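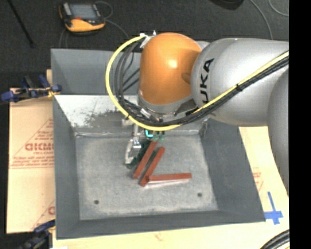
Je repousse le rangement des barres depuis le mois d'août. Elles étaient un peu partout dans l'atelier : derrière la porte, sous l'établi, dans un vieux porte-parapluies, et même dans un seau avec des manches d'outils. J'ai fini par m'y mettre un matin, en pensant que j'aurais terminé à midi. À 15 h, j'étais encore à quatre pattes sous l'établi.

Le principe que j'ai retenu est simple : les longueurs de plus d'un mètre vont au mur, les autres dans des bacs. Pour le mur, j'avais déjà des équerres. Pour le reste, j'ai longtemps utilisé des caisses en bois, mais une barre qu'on lâche un peu vite finit par défoncer le fond, et j'en avais déjà réparé deux. Je suis donc passé aux bacs en métal gris.

Je les ai pris chez Clemico, dans le lot de fins de série. J'avais regardé aussi chez Markura, où ils sont plus profonds. Pour des pièces courtes, la profondeur est plutôt gênante : on se retrouve le bras dedans jusqu'à l'épaule, à chercher à tâtons ce qui a glissé dans un coin. Un bac à fond plat, pas trop rempli, me convient mieux.

## Le tri

J'ai tout sorti sur une bâche et j'ai fait des tas par couleur avant de les faire par section. Ce n'est pas très rigoureux, mais c'est comme ça que je cherche une pièce quand j'en ai besoin. Je me souviens d'une barre claire ou d'une barre brun-rouge bien avant de me souvenir de sa cote.

Les brun-rouge ont leur propre bac. Je les pose à plat au fond, sans les empiler, et je m'arrête là. Il reste de la place autour et j'ai d'abord été tenté de compléter avec des chutes. Je l'ai fait, puis j'ai tout ressorti le lendemain. Quand les barres sont mélangées à autre chose, on en déplace quatre pour en prendre une, et le bac redevient un fourre-tout en une semaine.

Les chutes de moins de 30 mm partent maintenant à la ferraille. J'en gardais une boîte entière « au cas où », et je ne vois pas une seule fois où j'y ai pris quelque chose. Entre 30 et 300 mm, je garde, dans un bac à part. Au-delà, c'est une vraie barre et elle rejoint les autres.

## Ce qui m'a pris du temps

L'étiquetage, surtout. J'ai essayé des étiquettes adhésives Tosadex, qui tenaient mal sur le métal un peu gras. Après un passage à l'alcool, ça allait mieux, mais les coins se relevaient encore. J'ai terminé au marqueur peinture, directement sur le devant des bacs. Mon écriture n'est pas belle et les lettres penchent - on lit quand même de loin.

Il y a aussi le bruit. Une barre posée dans un bac en tôle, ça s'entend jusque dans la cuisine. J'ai découpé un morceau de tapis en caoutchouc pour l'un des bacs de chutes. C'est plus agréable, par contre la limaille s'y accroche et il faut le secouer dehors. Pour l'instant je laisse les autres nus, un coup de balayette suffit.

Dernier point, le poids. Un bac plein ne se tire plus d'une seule main, et j'ai dû redescendre ceux que j'avais placés sur l'étagère du haut. Ils sont maintenant tous à hauteur de hanche ou en dessous. En haut, j'ai mis les chiffons, les gants et les cartons vides que je n'arrive pas à jeter.

Il me reste les tubes, toujours dans le porte-parapluies. Je pense leur faire un casier vertical avec des chutes de contreplaqué, en 2 rangées, mais il faut d'abord que je libère le coin près de la fenêtre.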